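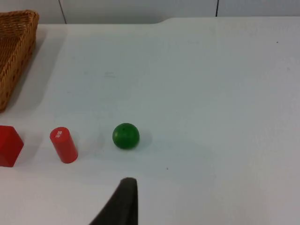
Tidying robot

A tidying robot is a machine that picks up loose objects and puts them where they belong, such as a basket, a drawer or a shelf. The name is used for household machines meant to clear floors and tables, and for shop-floor machines that sort parts into trays. As of 2025-07-28 no tidying robot is in wide household use. Machines doing similar work in factories and warehouses are common, but most of them handle a known set of goods in a fixed place.

Tidying is usually treated as a separate chore from cleaning. A robot vacuum cleaner moves over a floor and takes up dust, and for the most part it has no need to know what any object is. A tidying robot has to find a thing, decide whether it should be moved, take hold of it, carry it and let go of it in the right spot. Each of these steps can fail by itself, and a fault in one often shows up only in the next.

Contents

1 The task
2 Grasping
3 Placing
4 How machines are taught
5 Testing
6 Household use
7 Shop-floor use
8 Limits
9 See also

The task

The simplest form of the task is clearing a table. A few objects lie on a flat surface, a container stands within reach, and the robot has to move the objects into the container. A person does this without much thought. For a machine it is a useful first exercise, as it contains most of the steps found in harder chores and leaves out walking, stairs, doors and other people.

Wooden toy blocks are often used for this work. They are cheap, they do not break, and their shapes are few and clear. A cube has flat sides that two fingers can close on. A cylinder standing on end can be gripped from any direction around its side, but falls over if it is nudged near the top. A ball looks the same from every side and may roll away when touched. A set containing all three gives a fair idea of whether a robot has learned to pick things up in general or has only learned one shape.

Containers vary as well. Trays with low sides are easier than deep bins, and hard plastic boxes are easier than soft bags. Woven baskets fall somewhere in between. Their rims are thick and their sides may slope, so an arm that comes in too low will catch the rim and push the basket along the table.

Grasping

Most tidying robots use a gripper with two fingers that open and close. Suction cups are more common in warehouses, where many goods come in flat packaging, but they work badly on cloth, on loosely woven material and on small round things. Hands with four or five fingers exist and can do more. They also cost more, need more repair and are harder to control.

Before closing the gripper, the robot must place it around the object. Small errors matter. If the fingers are off to one side, the first finger to touch will push the object before the second one meets it. A block slides a little and is usually still caught. A ball may leave the gripper altogether. Soft finger pads help with this, and so does a slower closing speed.

Many arms carry a small camera near the wrist, which gives a close view of the object and the fingertips. Its weakness is that it sees little else. As the arm comes down, the container and the rest of the table may pass out of view. For this reason a second camera is often fixed beside or above the table. The fixed camera sees the whole work area but may be blocked by the arm at the moment of grasping. Using both covers most of these gaps.

Placing

Putting an object down gets less attention than picking it up, though it causes a large share of the failures in household trials. The robot must know where the container is, lift the object high enough to clear the rim, move across and release it without dropping it from a height. 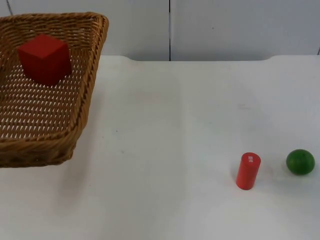

The order of work also matters. When the container is empty, almost any place inside it will do. As it fills, the free space shrinks and objects may land on top of one another. A robot that always lets go at the same point will build a heap and may then knock something out again. Better systems look into the container before each release and choose an open place. Some also change the order in which they pick things up, leaving those that roll until last so that the others can hold them still.

Knowing when to stop is a further step. A person glances at the table and sees whether the job is done. Early tidying machines were given a fixed number of moves and ended after the last one, even if an object had been missed. Later machines check the table after every move and go on until they find nothing left to clear. This can lead to the opposite fault, in which the robot keeps trying to pick up a mark on the table or a patch of shadow.

How machines are taught

There are two main ways of setting up a tidying robot. In the first, engineers write out the steps: find the object, move above it, lower, close, lift, carry, open. This works well when the objects and the table are known beforehand. It is the usual way in factories.

In the second, the robot learns from recorded attempts. A person guides the arm through the task many times, either by holding it or by using a matching set of controls, and a computer model is trained on the recordings. The model then produces its own movements from what the cameras see. Failed attempts may be kept along with the good ones, marked as such, so that the model has a record of how a dropped object is picked up again.

Taught machines cope better with small changes, such as a basket that has been moved a hand's width. They are harder to correct. When a written program goes wrong, the faulty step can be found and changed. When a taught model goes wrong, the usual remedy is to record more attempts and train it again.

Testing

There is no single accepted test for tidying. Results from different groups are hard to compare, as the objects, tables, lighting and time limits all differ. A high success rate on one table says little about a kitchen.

One table-clearing trial was run at a workshop in Idstead by the robotics firm Sitent. It consisted of 253 attempts with mixed objects and a single container. An attempt counted as a success only if every object was in the container and the container itself had not been shifted by more than 3 centimetres. Each attempt was stopped after 15 minutes. The trial was repeated in Cáceres with the same rules and a different table, and the report on the second round noted more failures with round objects than with square ones. The authors put this down to the harder table surface, but did not test the idea separately.

Other tests measure time in place of success. By this measure machines do poorly. A child can clear a small table in a few seconds, while an arm moving at a speed thought safe near people may need a minute or more.

Household use

Homes are difficult for several reasons. Objects are of every size and material, many are new to the machine, and the right place for each depends on the family. A cup on a table may be dirty, or someone may still be drinking from it. A sheet of paper may be rubbish or a school report. These are questions of judgement that a better gripper does not answer.

Cost is another barrier. A wheeled base with an arm that can reach both the floor and a worktop is expensive, and it takes up room. Safety rules limit how fast and how hard it may move near children and pets.

The Flumesdale home trial placed tidying robots in 20 households, beginning in January. The machines were asked to collect toys from one room each evening. Families reported that the robots were useful on hard floors and less so on thick carpet, where the fingers caught in the pile. Several households began putting the larger toys away themselves and left the small ones for the machine.

Shop-floor use

On the shop floor the same work goes under other names, such as bin picking, kitting and machine tending. Conditions are more favourable. Parts are known, lighting is steady, and the table can be bolted down. Containers are often held in a frame so that they are always in the same place. Where a part is awkward to grip, the tray can be redesigned to suit the robot.

Small workshops benefit less. A firm that makes short runs of many products may spend longer setting up the robot than it would spend doing the job by hand. Taught machines are of interest here because a worker can show the arm a new part without writing a program.

Limits

Clear, shiny and very thin objects remain hard to see and to grip. Soft goods such as socks and towels change shape when lifted, and folding them is generally treated as a chore of its own. Cables tangle. Liquids in open cups can spill if the arm stops suddenly.

Present machines can clear simple, solid objects from a table into a nearby container under good lighting, slowly and with some failures. Tidying a whole room without help has been shown in demonstrations, usually in rooms prepared beforehand.

See also

Bin picking
Domestic robot
Robot gripper
Robot vacuum cleaner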